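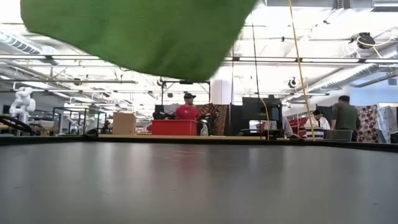 The Nuvon fabric station is a robot arm station for textile handling, sold by Sedgwick to laundries, rental linen firms and small sewing shops. We list it because customers keep asking for it, and we have some doubts which we would sooner put on this page than take as complaints later. Cloth is the hard part. A metal part has one shape, but fabric droops and changes its outline every time it moves, like the green cloth hanging over the table, with one edge sloping down to a rounded tip and the other going up on a diagonal. A person reads that without thinking about it. The station has to work out where a corner is before it can do anything useful, and with a plain color and a fine weave there isn't much to go on.

Print this page
E-mail this page

What it does

The station takes single pieces from an infeed bin, finds an edge, and lays the piece on the table for the next step. With the Wavley software it can also sort by color into as many as 10 groups. It doesn't fold fitted sheets. It doesn't turn sleeves right side out. The sales leaflet says "any fabric," and we have asked for those words to be taken out.

Flat goods such as towels, napkins and pillowcases suit it best. Lined garments, anything with a drawstring, and stretchy knits should be tried on your own stock before you sign for anything. Send us 28 pieces from a normal day's work, and please don't iron them first.

What changes for your staff

The leaflet also says the station "frees your people for higher value tasks." Maybe. At the shop where we ran our longest trial, the people who used to feed cloth by hand now clear stops, refill bins and wipe down the table. Two of them liked it better, mainly for their shoulders. One said it was the same job with more walking. The supervisor got a new job nobody had planned for, which was deciding when to stop waiting for the arm and do the piece by hand.

Plan on training. The basic operator course takes 10 hours and the person who looks after the station will need more than that. If you intend to pay for the machine by cutting a position, work the numbers again with those hours in them - and ask the people on the floor what they do all day that isn't in the job description. It is usually quite a lot.

Specifications

Table height: 28 in. to 49 in., adjustable
Longest piece handled: 72 in.
Tabletop: smooth, dark gray
Infeed: one open bin, customer's own or supplied
Software: Wavley, sold separately
Service plan: Kindico, yearly

Before ordering

Cycle times are left off this page on purpose. The figures we were given came from one kind of towel, and ours were slower. We will give you the times from your own sample pieces in writing, including the ones that failed.

The Kindico plan covers the arm and the table but leaves out gripper pads, which wear. Keep a spare set on the shelf. Orders placed before October ship with one set included.

Print this page
E-mail this page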